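Courses > Robot Software > Handouts > Unit 4

Unit 4: From Hand-Held Gripper Recordings to a Drawer Policy
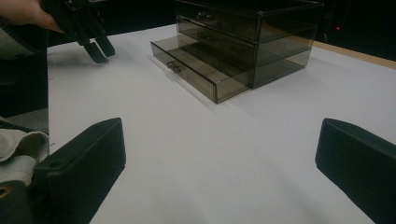 Fig. 4.1. Drawer task, bottom drawer out, seen from the gripper camera.

Handout by Leokadia Tomaszewski. Revised 10/8/25.
12 shares | 3 comments

Read this before the lab. The code is in the Drarnska repository, folder unit4.

1. What the policy gets

At each step the policy receives one camera image, the gripper opening, and the pose of the gripper relative to where it was a moment ago. It does not receive the pose of the drawer unit. Students often want to add it. Leave it out for now, as we compare the two versions in Unit 6.

The camera moves with the gripper, so its own two fingers stay at the left and right of the lower image while everything else shifts. Do not crop them away. The network uses them to judge how the gripper lines up with the handle.

2. Time alignment

Images and poses come from different clocks. The loader Magalhães matches each image to the nearest pose and then shifts the poses by a fixed delay. If the delay is wrong, the trained policy will close its fingers too early or too late. Check it with the plot script before you train anything. A delay that was right for one recording setup may be wrong for another – measure it again.

3. Perception problems to expect

Tinted see-through plastic is hard for depth estimation. The inner walls show through the fronts, and the plastic looks darker where layers overlap. A segmentation model may merge two closed drawers into one region. In Fig. 4.1 the open drawer is easier to separate than the closed ones, but its shadow on the white surface can still be labeled as part of the drawer.

A second gripper can also be in view, as in the figure. Mask it when you train the single-arm version. Keep it for the two-arm version.

4. Actions

The policy predicts a chunk of 16 future poses. We run the first part of the chunk and then predict again. Running the whole chunk gives smoother motion but reacts slowly if the drawer sticks.

The low-level controller limits the pulling force. When the limit is reached, it holds position and reports a stall to the planner. The planner may retry once, then it must back off. Do not raise the limit to get past a stall.

5. Lab work

a) Load the 200 training recordings and plot pose against time for any three.
b) Train for 300 epochs with the default settings.
c) Train again with the pose delay set to zero.
d) Compare both on the held-out recordings. Report the error for position and gripper opening separately.

Hand in two pages and your config files. Questions about the loader go to Celeste Bettencourt. Section 3 of the Unit 3 handout covers the pose format.

Related items
Unit 3: Pose Formats and Frames
Unit 5: Planning with Retries
Setting up Drarnska on the lab machines
August reading list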